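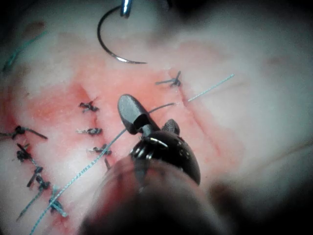 Wrist camera view during a suturing run. Eight knots are tied and the thread is held in the grey jaw.

Stop Throwing Away the Slow Ones

Kaede Hayashi

Most groups that collect demonstrations for surgical learning systems report a single number, the count of episodes. Ours was 3391 at the end of June and is 3508 as I write. I have come to think the count is the least useful thing we publish, and that the habit of chasing it has made our data worse in a way that is easy to measure and fairly cheap to fix.

The task is interrupted suturing on tissue samples, teleoperated, with a small camera near the instrument tip. An operator drives the needle, pulls the thread through, ties, trims, and moves on. One episode is one stitch, from first needle contact to trimmed tails. A sample carries several stitches before it is changed, so the later episodes on any sample are recorded with the earlier knots in view.

That last point deserves more attention than it gets. A policy trained mostly on first stitches has seen clean tissue and one thread. By the eighth knot there are cut tails lying in several directions, stained areas that hide part of the incision, and loose strands of the same color as the one being pulled. The instrument shaft blocks a good part of the view. Anyone who wants a system that can finish a row of stitches needs examples recorded in those conditions, and the examples have to be labeled so that they can be found.

Our first filtering rule worked against this. It dropped any episode more than 40 percent longer than the operator's median. The argument was reasonable: long episodes contain hesitation, and a system that imitates hesitation will hesitate. Valdis Toom wrote the rule and I approved it. It removed a small share of the data, and validation loss went down, so we left it in place.

Loss went down because we had removed the hard cases from the validation set as well. When Rin Takagi sorted the rejected episodes by stitch position, they were concentrated at the end of each sample. Operators were slow there for good reasons. They were finding the right strand, moving a tail out of the way, or regrasping the needle after a poor angle. Those are the behaviors the system lacked when we ran it on the bench. It would grip an old tail and pull, with full confidence, until the force limit stopped it.

The usual reply is that more data will cover this without any special effort. Sota Ogura holds this view and has argued it to me with some patience. At 3000 episodes, he says, rare events are rare, and at ten times that number they will be present in useful quantity. I accept the arithmetic. What I do not accept is that the filter stays fixed while the count grows. A rule that discards late stitches discards them at any scale, and a larger set built under it has the same hole with better funding behind it.

There is a second objection, which I find stronger. Recovery behavior varies a great deal between operators. Agata Zuccaro regrasps with the left instrument and keeps tension with the right. Others release tension completely and start over. If both go into training without distinction, the policy may produce a blend of the two, and a blend of two sound regrasps can be a dropped needle. This is a real cost. It argues for recording the operator and the method along with the motion, and for training on them as conditions. It does not argue for deleting the episodes, which also deletes any chance of sorting out the problem later.

We now do the following. No episode is removed for length. Each one carries its stitch position, an operator code, and a flag for any regrasp or strand search, marked by the operator with a foot pedal at the time. The pedal is a poor instrument, pressed late about as often as it is pressed on time, but a late mark can be corrected in review and a missing one usually is not. Validation is reported separately for early and late stitches. The late figure is bad. I would ask other groups to print theirs too.

Payment matters as well. The contract we inherited from the Grasen project paid operators per accepted episode. Under that arrangement a sensible person changes the sample early, works on clean tissue, and never ties the eighth knot at all. Bremham, our partner site, pays by the hour and sends us fuller samples. I make no claim about skill, as the two groups trained on the same rig. We moved to hourly pay in June, and the count has grown slowly from that point, as the figures in my first paragraph show.

A funder looking at those figures will see a collection effort that has nearly stalled. I would ask that funder to look at what was added. Nearly all of the new episodes are late stitches, and most carry at least one flag. If I had to give up either those or an equal number chosen at random from the earlier set, I would give up the earlier ones and expect no change in the result.

4 November 2023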